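Plan de travail, plan de guerre : inventaire du plateau noir

LISEZ-MOI du dossier « plateau », version 4 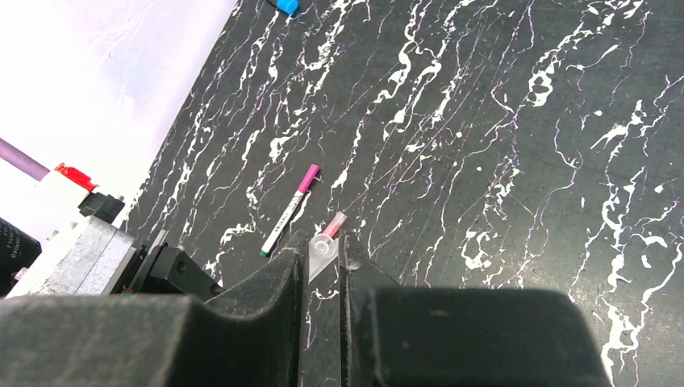

Evanthia Fragkou

Le présent dossier recense ce qui traîne sur le plateau noir veiné de blanc de l'atelier Mavness. Il contient 469 fiches, une par objet retrouvé, et un fichier de correspondances que Costel Tudose a commencé en septembre et que je finis toute seule, sans rancune. Les fiches sont en texte brut, séparées par des points-virgules. Les virgules, Costel en met partout dans la colonne « remarques », et il n'a pas l'intention d'arrêter.

Pourquoi un plateau à motif de marbre

Le choix est antérieur à mon arrivée. Un plan de travail sombre, des veines blanches épaisses par endroits et fines comme des cheveux à d'autres, quelques filets tirant sur le rose : c'est très élégant dans un catalogue. Pour y retrouver une petite pièce translucide, c'est une autre affaire. Un feutre à capuchon magenta se repère de loin. Un petit tube teinté de rose avec une base claire et évasée se repère surtout avec le coude.

Costel soutient que la surface claire d'à côté aurait tout réglé. Sur la surface claire, on perd les feutres à corps blanc. Nous en avons discuté assez longtemps pour que le café refroidisse deux fois.

Contenu du dossier

objets.txt : les 469 fiches.
familles.txt : les 13 familles d'objets, avec les cas litigieux à la fin.
doublons.txt : 53 paires de fiches qui parlent peut-être du même objet. Peut-être. Les départager demande une patience que j'ai eue jusqu'à la dix-huitième.
journal.txt : qui a rangé quoi, et où. Lecture déconseillée avant une réunion d'équipe.

Champs d'une fiche

nom : le nom courant, en minuscules, sans adjectif affectueux.
famille : une des 13, ou « divers » si vraiment rien ne va. « Divers » compte parmi les 13, ce qui en dit long sur notre méthode.
couleur_dominante : une seule couleur. Pour un feutre, c'est celle du capuchon, même quand l'autre bout est vert. Oui, je sais.
marquage : oui ou non. On ne recopie pas les inscriptions, même lisibles. Costel avait commencé à recopier les petits caractères sur les corps de feutres, et il a eu mal aux yeux pendant une semaine.
transparence : opaque, translucide, transparent. En cas d'hésitation entre les deux derniers, mettre translucide.
place : l'endroit où l'objet devrait vivre. Champ aspirationnel.
remarques : voir plus haut, à propos des virgules.

Le cas des petits plastiques

La famille 4 s'appelle « embouts et assimilés » et elle est la honte de ce dossier. On y trouve tout ce qui ressemble à une pointe de pipette, à un flacon minuscule, à un bouchon de quelque chose. Quand on ne sait pas trancher, on écrit « embout ou petit flacon » et on passe au suivant. Merci de ne pas deviner : la version 2 contenait un « dé à coudre futuriste » qui a été cité deux fois dans des courriels sérieux.

Les capuchons sans feutre sont classés avec les feutres. Les feutres sans capuchon sont classés à la poubelle, sauf s'ils écrivent encore. Un bout bleu vif qui dépasse derrière autre chose n'a droit à sa fiche qu'une fois l'objet entier sous les yeux ; en attendant, c'est « capuchon probable », dans le journal, et pas ailleurs.

Rangement

Les feutres vont dans le pot Stelstead, capuchon vers le haut. Les embouts vont dans la boîte Maes à compartiments, celle dont le couvercle ferme. L'autre boîte Maes, celle dont le couvercle ne ferme pas, sert à ranger les couvercles.

Le plateau se dégage avant midi. Une pièce laissée près de la limite entre le noir et le clair finit par terre côté radiateur, alors commencez par là. Chiffon doux, pas d'éponge abrasive.

Ce que le dossier ne fait pas

Il ne dit pas à qui sont les objets. Il ne donne ni poids ni dimensions (la règle graduée est la fiche 212, portée manquante). Il ne couvre pas les tiroirs. Les tiroirs feront l'objet d'un autre dossier, confié à une autre personne, dans un autre bâtiment si possible.

Réutilisation

L'équipe de Verkovgate s'est servie de la version 3 pour étiqueter ses propres étagères et nous a demandé pourquoi « gomme » apparaît dans deux familles. Parce qu'il y a la gomme à effacer et la gomme que Costel colle sous les pieds des tabourets. C'est corrigé dans la version 4, où la seconde s'appelle « patin ».

Vous pouvez copier, modifier et redistribuer les fichiers à l'intérieur de Mavness, à condition de garder nos deux noms et de ne pas rouvrir le débat sur les bouchons.

À faire

Relire doublons.txt à partir de la paire 19.
Trouver un mot pour « assimilés ».
Retirer les virgules de la colonne remarques (Costel).
Retirer les virgules de la colonne remarques (moi, donc).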